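January, packing bench, after lunch

Okay, back on the pink mailers. The Orkbridge order is the one with the short deadline, so I've parked everything else and I'm just folding. These are the Clasent flat-packs, tuck-in style, no tape and no glue, and I had forgotten how fussy they are until the creases have been worked a bit!

What I settled on this morning: bend every score line back and forth once before trying to build anything. It feels like a waste of time but it took me from mangling a box every so often to only losing 7 out of the first batch (all of them torn at the little tab, same spot as last year). The side panels go up first, then the upper flaps, and the tab goes in its slit last. If you do the tab early the whole thing twists on you and you end up starting over.

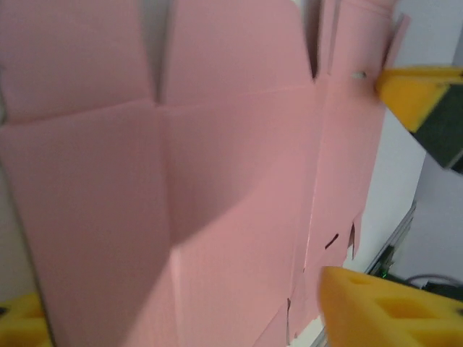 Anyway, the tabs. I think the slits on this run are cut a hair tighter than on the Grotham boxes, and pushing straight in just crumples the board. Tilting the tab a little and sliding it in from one corner works much better. I tried a butter knife to open up the slits too, and it does help, but it leaves a nasty scuff on the pink, so don't (sorry, Hirano samples).

Stacks of 20 are as high as I'd go once they're folded, they start leaning after that. Count on the shelf sheet is 2,178 flats left out of the 4,000, and that's before I take off today's.

Still to do: ask Clasent whether the slits can go a touch wider on the reorder, and find the bone folder. My thumbs are killing me.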